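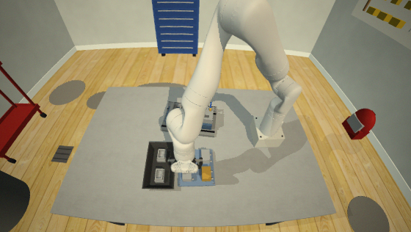
Changes to the shoulder clinic at Noton

The shoulder and elbow clinic will move from the Frandsen Building to the ground floor at Noton on January 21, 2025. Clinic letters issued before the move remain valid, and patients need not rebook.

The service saw 1,994 patients last year, of whom 104 were referred with frozen shoulder. Most were treated with physiotherapy and, where pain disturbed sleep, a steroid injection.

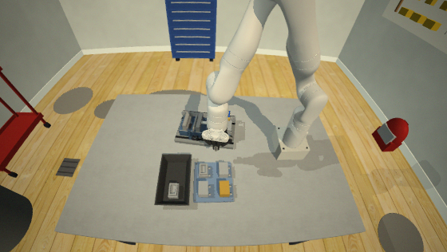 Patients who have had an injection are asked to rest the arm for two days and then resume the exercises on their printed sheet. Any fever, spreading redness or sudden increase in pain should be reported to the clinic on the same day. Evening physiotherapy sessions will continue at Brillari until September.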